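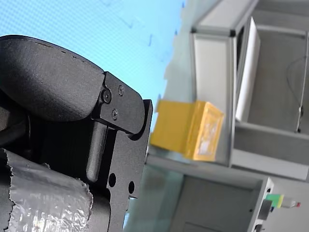 Matte black, textured finish, black screws. Click to enlarge.

Re: Black on black hardware, am I the only one who hates it?

pelmet_dan
Posted 30/05/2019
Picture is the look I mean. Black finish, black plate, black screws. My wife and I are redoing the kitchen and every showroom in the county has decided this is what cabinets wear now. Wilum wants $300 extra for the textured black hinges over the plain nickel ones, which do the same job, namely holding a door on. Talk me into it or out of it.

grout_expectations
Out. We did black everything in April and I now know what flour looks like on every surface I own.

Sutter9
Textured or smooth? Makes a big difference. Smooth black shows every fingerprint. Textured powder coat is pretty forgiving and you can go at it with a damp rag. I've had textured pulls from Allolar on a bathroom vanity with two teenagers and they still look fine, more than I can say for the vanity.

grout_expectations
Smooth. The guy at the store called it "satin." It's satin like my driveway is satin.

pelmet_dan
Textured, same as up top.

old_mill_rd
The finish isn't your problem, the screws are. Black screws are black until the first time you put a driver in them, and then you have little silver crosses all over your kitchen. Buy spares from the same maker at the same time, because there are about as many blacks as there are whites and you will not match it later. I have a drawer of near misses if anyone wants to come look.

Sutter9
Disagree. Use a bit that fits and do the last turns by hand. I've pulled and reset mine twice and you'd never know.

old_mill_rd
You'd never know. I'd know.

tinbasin
Touch-up paint pen, four bucks, move on with your life.

old_mill_rd
The pen is glossy. The screw is matte. We've been over this in the other thread.

tinbasin
We have, and I still have four bucks' worth of pen left.

lakehouse_mo
Can I ask the dumb question? Are the hinges even going to show? If they're inside the door, you're paying $300 to impress the cereal. Put the money into the pulls and get plain hinges. We did Dursun nickel inside and black pulls outside and not one guest has opened a cabinet and gasped.

pelmet_dan
They're inside. I hadn't thought about that. I'm going to pretend I had.

grout_expectations
They show when the door's open. Ours are open a lot. I can hear my husband leaving one open right now.

Sutter9
I'd still match them. Shiny nickel on a dark box jumps out at you.

lakehouse_mo
What color are the boxes, Dan?

pelmet_dan
White.

Sutter9
Oh. Then no, get the nickel.

pelmet_dan
Wife has read the thread. We're getting the black.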